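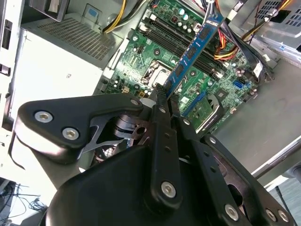
Stullness Public Library – Technology Users Group
Minutes, Tuesday, July 23, 2019

Print this page | E-mail this page

Kyu-ri Ahn opened the meeting. The February minutes were approved with one spelling correction.

Public computers. Virgil Bălan reported 1,063 sign-ins on the second floor since the last meeting and 729 on the ground floor. Patrons still complain that the ground floor machines are slow with several browser tabs open. The group agreed to ask Dlamini for a price on more memory for three of them.

Printing. Color pages stay at the current price. The coin box jams – Virgil will call Remance again.

Evening class. The spreadsheet class is full. A second session was discussed but no room is free. Carried over.

Other business. A patron asked for larger keyboards. Kyu-ri will look at what the Tritden branch uses and report back.

Meeting closed at 7:40 p.m.

Recent items
Summer hours
Spreadsheet class waiting list
Minutes – February

Contact us | © 2019 Stullness Public Library | Back to top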